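Putting Off the Countertops
February 21, 2024

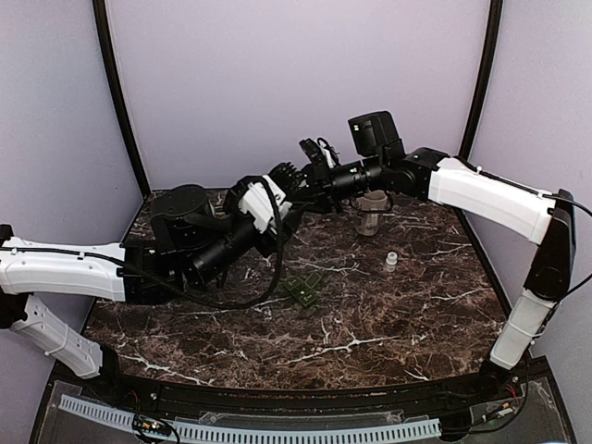 Dark brown with thin white veins.

We have lived in the house in Troltcombe for nine years and the kitchen counters were old when we moved in. They are beige laminate with a burn mark next to the stove in the shape of an iron. I don't know who was ironing next to the stove. Every July I say we will replace them before the holidays, and then it's February again.

This year I got as far as asking for quotes. The first place I tried was Pusell, out past the feed store. They were polite and they called back when they said they would. The quote for real marble came in well over what we had set aside, and that was before the sink cutout, which they list as a separate line. So is hauling away the old counter. I asked if I could do that part myself and they said yes, as long as it was gone before the morning of the install.

Our number was $3,000. We got to it by looking at what was in the savings account and leaving enough for the car, which needs tires. It was never based on what counters cost.

The second place was Yusof, which is a smaller shop and mostly does bathrooms. They keep a rack of remnants in the back, pieces left over from bigger jobs. One of them was $799 and would cover the short run by the window but not the long one. I stood there for a while trying to decide if two different counters in one kitchen would look planned. My wife said it would look like we ran out of money. She has a point.

What I keep going back and forth on is dark or light. Dark stone hides coffee and shows flour. I bake bread most weekends, so there is always flour. Jae-in Koo, who I used to work with, put in dark counters a few years ago and says he wipes them down every night before bed. I am not going to do that. On the other hand, the beige ones show everything and I've lived with them this long.

Then there is sealing. Marble needs it, and lemon juice will leave a dull spot even if you're careful. The man at Yusof dripped some on a scrap so I could see. He didn't try to talk me into anything, which I appreciated.

For now I bought one sample tile and have it sitting by the toaster. I've been leaving things on it on purpose - coffee, olive oil, half a lime overnight. The lime left a mark. The oil did too but you have to tilt your head to find it.

Next Saturday I'm going to measure the long run again. I got 313 centimeters the first time and my wife got a different number, and we were both using the same tape.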